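Dinner at Patatico

I finally got to Patatico last month, after walking past it on the way to work for most of a year. It took over the corner unit in Vedemlow where Gilani used to be. The owners kept the long bar and the tiled floor and changed nearly everything else. It seats 20, and they don't take bookings for fewer than 6 people, so we got there early and had a table in a few minutes.

The menu is a single page. We started with potato dumplings in brown butter, which were good, and a beet salad that needed salt.

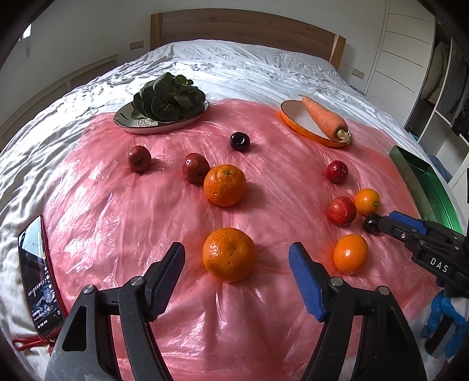

For mains I had the braised pork shoulder with white beans. The meat was soft and the beans still had some bite. Romain Fleury, who was eating with me, ordered the trout. It came with a sharp caper sauce and was the better plate of the two. Portions are medium. We added a side of fried potatoes and finished them.

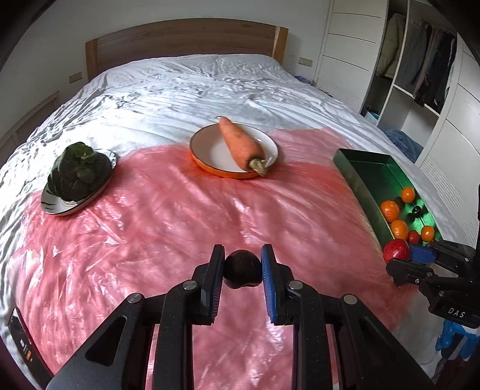
Service was friendly but slow once the room filled up. We waited a long time for the second round of drinks, and the check took two requests. The wine list is short, with 2 reds by the glass. I'd skip the cheaper one.

Dessert was a plum tart with sour cream. The crust was a little dark underneath but I liked it. Ritum, across the street, does a better one and stays open later.

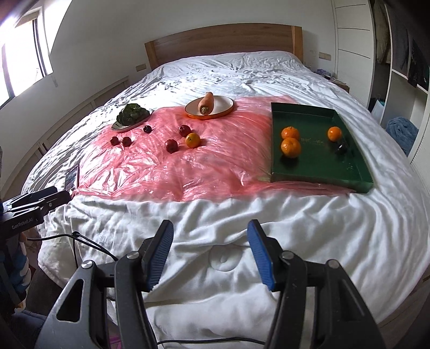
A carrot, leafy greens and some dark red fruit.

I'd go back for the trout and the dumplings. Parking is bad after six, so take the bus if you can.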